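Workshop Tips: Recording Table-Clearing Examples for a Two-Handed Robot

Prillimance workshop notes. Last revised October 15, 2020.

These tips cover small tabletop tasks: plate, mug, something to put on the plate. They assume teleoperated recording with one head view and at least one wrist view, and a policy trained directly from the episodes. Most of them come from the Kurtuluş bench, where we have thrown out enough data to have opinions.

Setting the table

Use few objects and keep them light. Plastic plates and mugs survive being dropped and can be pushed a short way without tipping. Plain pastel colors separate well from a white top and from black fingers. Soft toy food is easier on fingertips than real food and keeps its shape from one day to the next.

Mark start positions on paper, not on the table. Tape on the surface ends up as a feature the model relies on, and the policy gets worse the day the tape comes off. We keep a sheet with a coarse grid and write down the cell for each object before every episode.

Decide early whether crumbs stay. Either wipe the plate before every episode or leave it alone for the whole batch and say so in the log. Half and half is the worst choice.

Two of the same object is a useful case. With one toy lying beside the plate and its match in the hand, the instruction has to say which one is meant. Write "the fruit on the left," or record the task as "move both" and let the order vary.

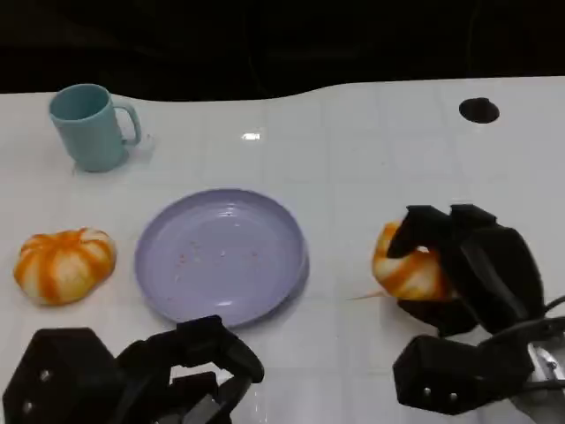
Grasping soft things

Close slowly. A soft toy gives before the motor current rises, so an operator watching only the current will squeeze too far. Stop when the fingers have wrapped and the toy no longer turns in the hand.

Vary the approach on purpose. Operators settle into one wrist angle within a few minutes, and a batch of 85 episodes at one angle is worth much less than its size suggests. Change the approach every few episodes and note the change.

Keep the idle hand in a rest pose that you can describe in one line. If it drifts, the model learns the drift. If the idle hand is meant to steady the plate, that is a separate task with its own label.

Record the release as carefully as the grasp. Open the fingers fully, lift straight up, then move away. Dragging a finger across the plate on the way out is a common fault and it trains in quickly.

Wrist views

Check the wrist view before the head view. Its job is to show fingertip and target together in the last part of the reach. It does not have to be upright. A tilted or inverted image is fine for training as long as the mount does not move between sessions. Do not rotate the video afterward for one batch and leave the next one as it was.

The gripper will fill a large part of the picture. Accept that, but confirm that at least one fingertip is clear of the housing. Put the plate at the far cell, then at the near cell, and look at both before recording anything.

Expect the room to show up as well. Wrist views look past the table edge at stands, cloth, green panels, plants and strings of lights. Leave these things where they are for a full batch, then move some of them between batches. Small lights are worth watching, as they can push the exposure around when the wrist swings toward them. Lock exposure and white balance if the camera allows it.
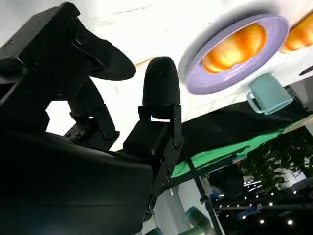 LOGGING AND STORAGE

Name the object the way a stranger would. "Bread roll on the purple plate" is better than an inventory code. Keep the code in a second column if the stock room wants it.

Write the start state, the instruction and the outcome. Mark failed episodes as failed and keep them. At 500 episodes we sort the failures by type, and the types usually point to a mount or an instruction and seldom to the operator.

Check clock offsets between cameras at the start of each session. We reject a session if the offset passes 31 milliseconds. The Gisis recorder script prints the figure on startup.

Copy to the second drive before changing the objects on the table. The Zarberg export tool splits anything over 1,000 episodes into separate folders and restarts the numbering in each - rename the folders before merging.

Calibration files from before February use the old wrist mount. Do not mix them with newer sessions.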